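Trendness: progress report on folding of red sheet stock

Date: 27/02/2025
Site: Brinden
Reporting line: Mösli program office

1. Work this period
Folding trials on the red stock continued on the white table. The batch is 200 pieces, of which 13 were set aside for uneven edges. Piece size and fold order remain as set in the plan. Creases are checked by eye at the end of each run.

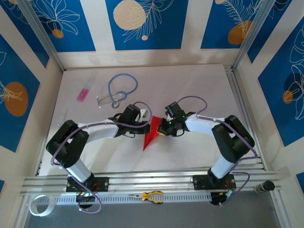
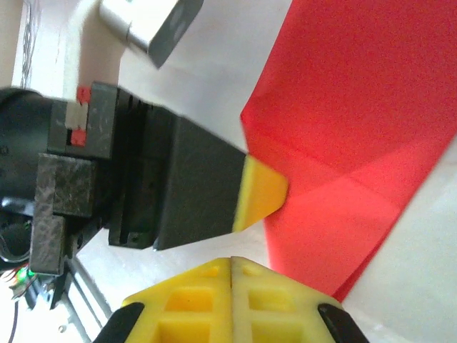
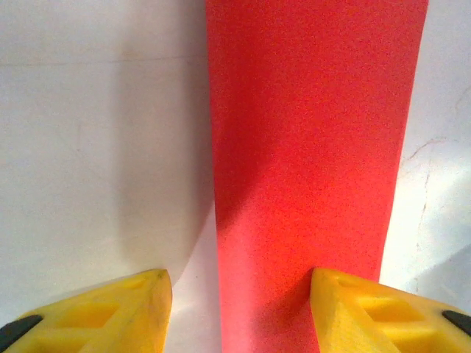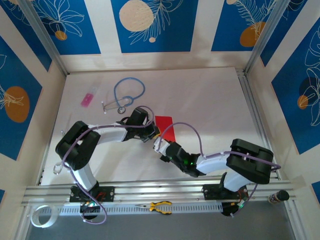
Red stock at the table, all four views.

2. Open items
- Second lot of stock (384 pieces) ordered from Mister, not yet received.
- Storage for small items, including the stethoscope, pliers and tape. One tray requested.
- Edge tolerance to be agreed with Mösli.

3. Next period
Start on the second lot in April, first 100 pieces only. No change to the budget is requested.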